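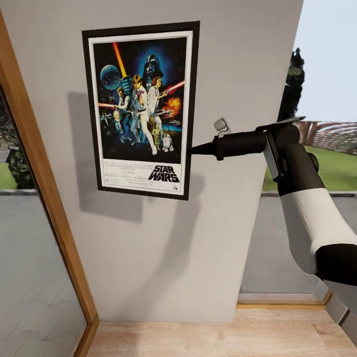

4.3 Collecting poster-removal episodes in simulation

Use this section after the Vundance scene loader has passed its self-test. The method compares a policy trained on the wrist view alone with one trained on wrist and side views together.

1. Load the Gretdale house scene and select the task "framed poster, wall."

2. Set the episode limit to 23 seconds and the control divider to 2.

3. Choose the start condition. In "tool in hand," the arm begins with a handheld tool in the gripper, and contact between the tool tip and the picture frame is logged as its own event. In "open hand," the gripper begins empty.

4. Record 5 episodes per start condition. Do not mix conditions in one batch.

Caution: Changing the control divider after step 4 invalidates the batch. Delete it and start over.
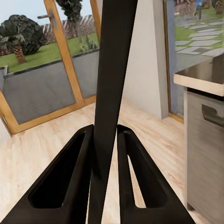

Wrist-view policies are sensitive to occlusion, and the evaluation script scores it separately from grasp error. Before training, open the wrist stream and check how much of the image center is blocked. A long dark bar standing between the two fingertips, from the bottom of the view to the top, splits the background into two halves, with the glass door on the left and the wall column on the right. Tag such samples "center-blocked." Keep them in the training set and leave them out of the calibration set.

5. Run the Calloway labeler. It writes one contact flag per time step.

6. Train both policies with seed 7. Use the same batch order for each.

7. Replay the held-out episodes and export the side view. Score a hold only when the frame is clear of the wall and a finger contact is flagged at its edge.

Note: A corner grasp lets the frame tilt. Tilt is reported in the results table but does not count as a failure.
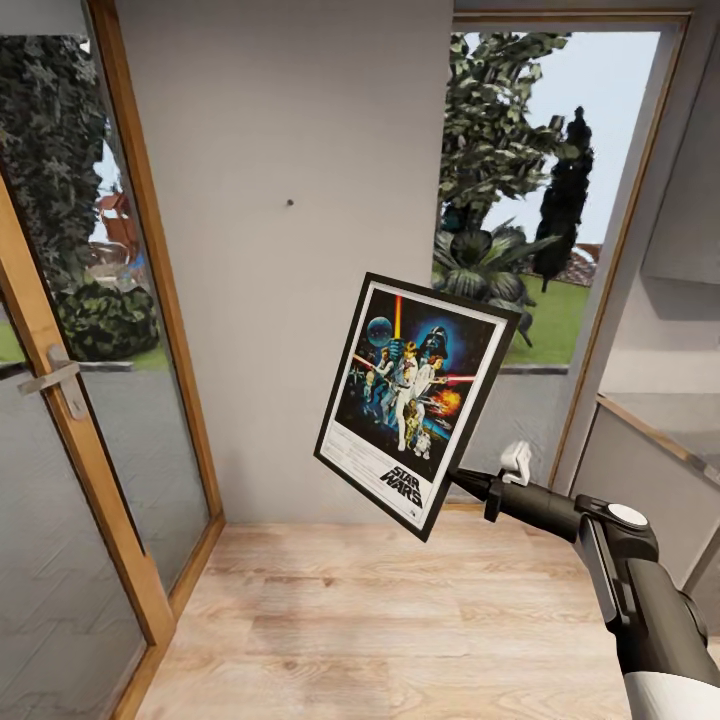 Pundow commented on the draft of this section that a hold scored from one time step is too generous, and asked that the contact flag persist for 5 consecutive steps before the episode is counted. The scoring script now accepts this as the option "hold_steps." The default remains 1, so that older batches can be compared.

8. Set "hold_steps" to 5 for all new batches and enter the value in the run log.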